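Vestau Pick 4
Bin picking software for mixed items

Home > Software > Picking > Vestau Pick 4

Grasp planning and motion control for robots that empty bins of stuff nobody sorted first. Pouches, toys, boxed goods, odd shapes. No CAD models, no training run per item. You give it a depth camera, an arm and a bin, it gives you a ranked list of grasps and a path to the best one that doesn't hit the walls.

New in version 4: cable-aware planning, faster wall checks, bin setup wizard redone from scratch.

What's in the license

Vestau Perceive - segmentation of touching and overlapping items, works from one fixed view
Vestau Grasp - grasp candidates for suction, two-finger and combined tools
Vestau Path - collision checked motion, in and out of the bin
Bin wizard - measure four corners, set wall angle, done
Log viewer - replay any pick with the point cloud and the planner's scores next to it

Walls and corners

Most failed picks we see in customer logs are at the walls. Item leaning on the side, item flat in a corner, gripper body too wide to get down next to it. Path treats sloped walls as sloped walls and not as a box, so you get back the few inches a box model throws away. Tool tilt is limited per bin zone. Set it loose in the middle and tight at the edges, or leave the defaults, they're fine for most bins.

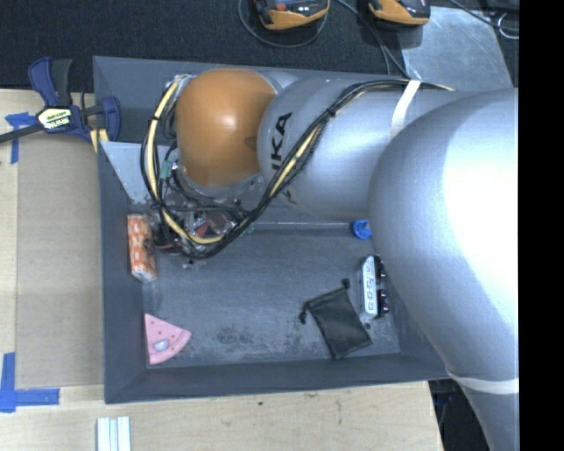
Cables and hoses are the other big one. In version 3 you drew a fat cylinder around the wrist and lost half your reach. Version 4 takes a dress pack profile: length, stiffness, where it's strapped down. The planner then keeps wrist rotation inside what the bundle can take, and unwinds between picks when there's time. Profiles are plain text, you can edit them by hand and reload without stopping the cell.

If you move a strap, update the profile. Please. Support gets this one a lot.

Numbers

Grasp candidates scored per view: up to 3,000
Item classes in the base model: 236
Control loop watchdog: 30 ms
Arms per license: 1 (multi-arm, see Vestau Fleet)

Soft and flat things

Drawstring bags, polybags, anything with cords. Perceive will seperate the cord from the body and Grasp won't put a cup on a knot. Flat items on the floor of the bin get a slower approach and a force stop. Dark items on a dark floor still need decent light, software can't do everything.

Requirements

Linux PC with a discrete GPU, 16 GB memory minimum
Depth camera, mounted fixed or on the arm
Arm controller with a streaming position interface. Driver list on the Downloads page, ask if yours isnt there
Emia runtime 2 or later (included)

Upgrading from version 3

Bin files carry over. Tool files carry over. Old wrist cylinders are imported but switched off, turn them back on under Path > Legacy if you want the old behavior while you test. Customer scripts that call the Bolger scoring plugin need a recompile, notes are in the changelog.

Trial and ordering

Full trial, all modules, no item limit. Floating and node-locked licenses both available. Irkaria bundle customers get version 4 at no charge starting October, key goes out by email.

Integration questions: Kylie Cartwright, applications desk. Send a log file with your question, saves a day.

Downloads | Driver list | Changelog | Request a quote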